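Reading time: 2 min

We use cookies to remember your login. Accept / Settings

Reach rules for home arms — anyone buying them?

skandel_pt
The Rultuton draft wants 300 simulated runs before an arm goes near furniture. Who picked 300?

torquewrench66
Same people who picked the 5 mm clearance. I'd take fewer runs and worse rooms.
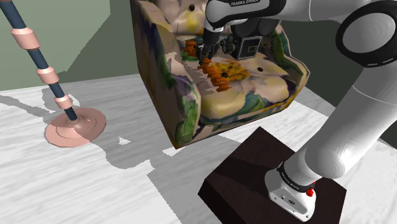 skandel_pt
Clearance to what, though? The draft never says if fabric counts as contact. The gripper is down inside a flowered armchair with a lamp stand leaning off to the left, and I can't find one clause that covers either. The chair looks like it's floating, too. Pass that scene and what have you proved?

villanueva_lab
Disagree. A weak written rule beats everyone's gut feeling — you can argue with a number.

torquewrench66
Only if somebody checks it. Skastcombe signs its own forms.

Contact | Back to top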